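Chapter 6
Sound for the Wedding Film

By Xiaoqing Lu
Posted in January

Chapters 4 and 5 dealt with picture: coverage of the ceremony and exposure in mixed light. This chapter deals with sound recorded at the venue and with the way it is prepared for a highlight edit. Music licensing is covered in Chapter 7 and is mentioned here only where it affects the mix.

6.1 Sources

A wedding film normally draws on four kinds of sound: the vows, the officiant, the speeches, and the ambience of the room. The first two are recorded with small body microphones. Speeches are taken from the venue's mixing desk when the operator allows it, with a recorder placed at the loudspeaker as a backup. Ambience is taken from a stereo pair placed away from the loudspeakers.

The on-camera microphone is treated as a reference track. It is used for synchronization and seldom reaches the final mix. At a distance of more than a few yards it picks up more of the room than of the speaker, and no later processing fully separates the two.

6.2 Placement of body microphones

One microphone on the groom's lapel will usually record both sets of vows, as the couple stand close together and face each other. It should sit on the side nearer the partner, a hand's width below the chin, clear of any boutonniere. A second microphone goes on the officiant. A reader at a lectern needs a third, fixed to the lectern itself.

Clothing noise is the most common fault. The cable is taped in a small loop below the capsule so that a pull on the cable does not reach it. Silk and stiff lace are noisier than wool.

6.3 Levels

Set the recorder so that normal speech peaks near -14 dBFS. Vows are often spoken more quietly than the rehearsal suggests, and applause after the kiss is much louder. If the recorder offers a second track at a lower level, switch it on. Record at 48 kHz to match the video.

6.4 A worked case

The running case in this part of the book is the Seren and Cai film, shot at Flendlow, a converted grain barn with a seated capacity of 158. The ceremony and reception produced 472 clips across three cameras. Four recorders ran from the arrival of the guests until the first dance.

The barn had a hard floor and an untreated roof, and the ambience pair recorded a long echo. The editor used the lapel track alone for the vows and added the ambience track only under the processional and the applause. A low-cut filter at 100 Hz removed the rumble of the ventilation.

The project was assembled in Anix, the editing program used throughout this part. Each recorder was given its own track and color, and the lapel track was synchronized first. Clock drift between the recorders was corrected by cutting each long file at a pause and realigning the second half.

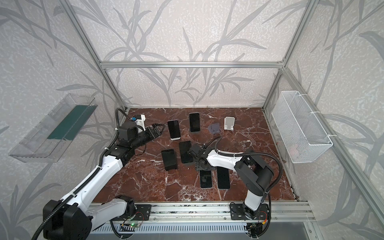 How long should a spoken passage run in a highlight film before the music returns to full level?

Two or three sentences is the usual limit, with the music lowered a beat before the first word and raised again after the last one has finished.

6.5 Terms used in this chapter

Ambience: the general sound of a room, recorded without a principal speaker.
Drift: the gradual loss of alignment between two recorders whose clocks differ.
Reference track: a recording kept for synchronization only.

Comments (3)

Marta: In 6.2, does the lapel position change if the groom wears a vest and no jacket?

Xiaoqing Lu: Use the edge of the vest at the same height and run the cable inside it.

dkfilms: The desk feed clipped at my last two receptions. I now ask for it at line level and carry a pad.

Contact | Copyright Xiaoqing Lu, all rights reserved | Back to top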